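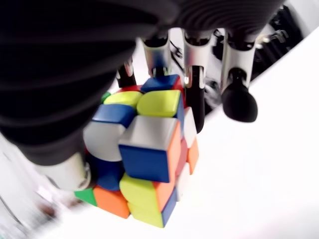 Subject: Re: [hand-wg] Draft 3, section 5: contact conditions and the wrist view

From: Brândușa Stanciu
To: hand-wg list
Time: 10:42

Replying to the comments on section 5 in one message. The text under discussion, from my earlier post:

> 5.2 A grasp record shall list, for each digit, one of three
> states: contact, no contact, or not determinable from the view.
> 5.3 A digit shall not be recorded as in contact on the basis of
> the commanded joint position alone.
> 5.4 Where the palm covering hides part of the object, the record
> shall say so.
>
> Comments wanted on whether "not determinable" is worth keeping.
> The Skundov group would like two states only. Their argument is
> that a third state gets used as a dumping ground by annotators
> who are in a hurry.

I want to keep three states. The cube still is a fair test. The thumb rests against the lower left of the cube and one of the long black fingertips presses on the right side. Both are "contact". The rightmost fingertip hangs clear of the cube over the white surface, so "no contact". The finger with its tip behind the blue top corner is the problem. Under a two-state rule an annotator has to guess, and the guess ends up in the file with the same weight as the thumb. I would record it as not determinable and let the tactile log settle it where a tactile log exists.

The dumping-ground objection is fair. Proposed addition:

5.2.1 If more than one digit in a record is marked not determinable, a second annotator shall review the record before release.

On 5.3, Sugawara asked whether motor current may be used as evidence. Yes, provided the threshold is stated in the header and was set with the same fingertip covers fitted. A threshold carried over from bare fingertips is not acceptable. I will put this in a note, not in the normative text.

On 5.4, I was asked for a minimum visible fraction of the object. I tried to write one and gave up. With a ribbed covering as wide as ours the fraction changes with every small wrist rotation, and two people measuring the same still will disagree. A plain statement that the covering overhangs the object is enough for a reader to judge.

Two smaller items:

Layer alignment. For articulated objects the record should say whether the parts are aligned. The cube has several faces slightly out of line, and anyone fitting a rigid model to it will get a poor pose. Suggested wording: "For objects with moving parts, the record shall state whether the parts are aligned, misaligned, or not determinable." This would go in as 5.6.

Motion blur. Astala want any record with blur on a digit rejected. That is too strict for in-hand work. The edge of the thumb is soft in this still and its contact can be read without difficulty. I would reject only where the blur covers the contact region. In the Fendance set we went through 917 records on the stricter rule and 634 survived, and most of what was lost was usable.

Still open:

– whether digit numbering starts at the thumb (I assume yes, but draft 3 does not say)
– whether loose cables behind the hand need a mention in the setup sheet
– the title of section 5, which still says "Grasp quality" and should not

If there are no objections to 5.2.1 and 5.6 by the end of March I will merge them into the next draft. Please quote clause numbers when replying. The last thread mixed up 5.3 and 5.4 and I had to sort it out by hand.

B. Stanciu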